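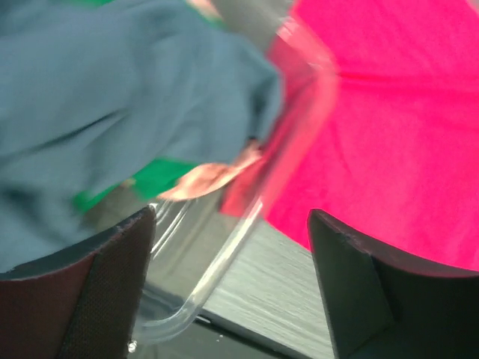 How often do you need to go through the household cloths? Every 60 days, or whenever the lid stops closing, whichever embarrasses you first.

I keep mine in a clear bin under the sink, on the theory that if I can see the mess I'll deal with it. The theory has had mixed results. A clear bin does save you from digging for the one rag you don't mind ruining, though, and it makes the sort below go a lot faster.

## What you need

- The bin, a see-through one if you have it
- A table or a patch of clean floor
- Scissors
- A marker and some masking tape
- A bag for the ones that aren't coming back

## Sorting

1. **Tip everything out.** All of it. Reaching in and pulling out the nice ones is called shopping, and you already own them.

2. **Sort by job.** Dishes, counters, floors, and whatever goes on behind the toilet. Old T-shirts go in with the floors unless they're thin enough to dust with. If you can't remember what a cloth was last used for, it's a floor cloth now.

3. **Smell each pile.** Sour ones get a hot wash with no fabric softener. Softener leaves a coating, and a coated cloth pushes water around the counter like it's being paid by the hour. Anything that's had oil-based stain or linseed oil on it stays out of the bin and the dryer completely. Those can catch fire by themselves, so follow the disposal directions on the can.

4. **Cut down the big stuff.** A worn bath towel makes plenty of floor rags. Snip the hem and tear if it's cotton. Knits won't tear straight, so use the scissors and accept what you get.

5. **Give each job a color.** Solid colors are easiest, and loud ones are best for the bathroom. My neighbor Rochelle Prendergast uses her wedding-gift napkins for the bathroom and says it was overdue.

## Putting them back

Fold in thirds, then in half, and stand them on edge in a row. It takes 5 minutes. I did this faithfully all through January, and then I went back to stuffing, which holds just as many and suits my character.

If you're a stuffer too, put the floor cloths on the bottom and the dish cloths in a drawer somewhere else entirely. Tape a label on the end of the bin that faces out. Mine says FLOORS AND WORSE.

Make sure everything is bone dry before the lid goes on. Leave it off overnight if you're in any doubt.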